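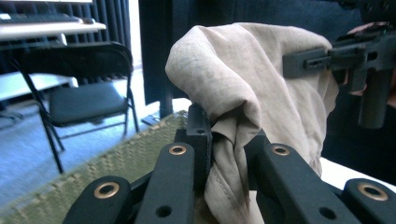

Jisitier is a science fiction horror film written and directed by Mathias Rüegg. It follows a textile chemist who is sent to a closed weaving town after a fungus bred to clean industrial wool begins to spread outside the mill. The film was produced by Bisgaard and distributed by Codeck. It runs 97 minutes and was shot almost entirely on location in and near the former mill district of Stuken.

Plot

Eight years before the main events, the chemist Hanne Voll develops a strain of fungus that feeds on lanolin, the grease found in raw wool. The strain is sold to a mill in the town of Jisitier, where it replaces the hot scouring baths and cuts the workforce by half. Voll leaves the company soon afterward and takes a teaching job.

She is called back when a night foreman, Petter Lind, is found dead in the drying hall. The company doctor blames a heart condition. Voll notices that the man's skin is dry and cracked in a way she has seen before, on test samples that were left too long with the fungus. She asks for the mill to be shut down, but the manager, Orrin Dace, refuses until a large order has been shipped.

Voll stays in town and finds that the strain has crossed with a common mold in the river water. It now feeds on any animal fat, and it spreads through finished cloth. Blankets and coats from the mill have already gone out to the school, the clinic and most of the houses. With Lind's daughter Ida, Voll goes from house to house collecting the cloth and burning it in the dye works yard. Several families refuse to give up their things, and a group of dismissed workers who blame Voll for the loss of their jobs lock her inside the mill.

In the last part of the film, Voll and Ida cross the flooded basement to reach the old scouring baths. Voll starts the boilers and fills the building with steam, which kills the growth in the main hall. Dace is lost when the floor of the drying hall gives way. The closing scene shows a freight train leaving the valley with a covered load, and the film does not say whether the load comes from the mill.

Production

Development

Rüegg wrote the first draft as a short radio play with only three speaking parts. The play was never broadcast. He expanded it into a screenplay after visiting the mills at Stuken, several of which were still standing but no longer in use. Early versions had a visible creature living in the river. This was dropped during the second rewrite, and the fungus became the only threat.

Bisgaard took on the project in January and asked for two main changes. The part of Ida was made larger, and a subplot about a journalist was removed. Parts of the journalist's dialogue were given to the company doctor.

Filming

Principal photography took place over eight weeks. The drying hall, the dye works yard and the street scenes were all filmed in Stuken. The flooded basement was a set built in a drained swimming pool, since the real basements were judged unsafe. The water was kept shallow and colored with tea.

The growth was made mostly by hand. The effects crew soaked strips of linen and raw wool in gelatin, let them set on racks, and brushed them with flour and gray pigment. The production used 174 such pieces in the drying hall sequence alone - most of them had to be replaced each morning, as the gelatin softened under the lights. Digital effects were limited to wide shots of the valley and the collapse of the floor. 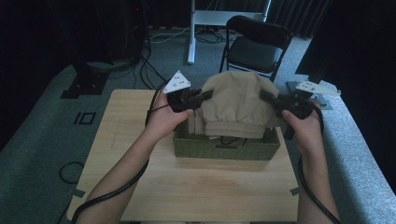

Beige garment with an olive-green woven basket on a wooden table.

The steam in the final sequence was real and was supplied by two mobile boilers parked outside the hall. Sound could not be recorded while they were running, so all dialogue in these scenes was replaced later.

Music

The score is written for string quartet, pump organ and recorded loom noise. The loom recordings were made at a small weaving workshop and slowed to half speed for the scenes inside the mill. There is no music in the first eleven minutes of the film, and none over the closing scene. A soundtrack album was pressed in an edition of 800 copies on vinyl.

Release

The film was first shown on Mar 16, 2024, at a single evening screening in Stuken, with former mill workers among the audience. The total paid attendance in its opening week was 3961. Codeck later issued the film on disc with a commentary track by Rüegg and a short feature on the making of the drying hall scenes. The disc version restores a conversation between Voll and the company doctor that was cut from the theatrical print for length.

Reception

Reviews were mixed to positive. Critics generally praised the locations and the handmade effects, and several singled out the house-to-house sequence as the strongest part of the film. The scenes between Voll and Ida were also well received.

The most common complaint concerned the pacing of the middle third, which some reviewers found repetitive. Others felt that Dace was too thin a character to carry the conflict at the mill, and that his refusal to stop work was never given enough weight. The science was described as loose - the crossing of the two fungi is covered in one short speech and is not mentioned again.

Opinion was divided on the ending. Some writers took the train as a plain setup for a sequel. Rüegg denies this in the disc commentary, where he says that the shot was in the radio play as a sound effect and that he wanted to keep it.

Themes

Several reviewers read the film as a story about the loss of industrial work, with the fungus standing in for the machines and methods that replaced the workers. The dismissed workers are shown as dangerous to Voll, but the script gives them the longest speech in the film, and Voll does not answer it. Cloth is used throughout as a link between households. The same striped blanket pattern appears in the foreman's home, the school and Dace's office.

See also

Ecological horror
Fungi in fiction
Textile industry in film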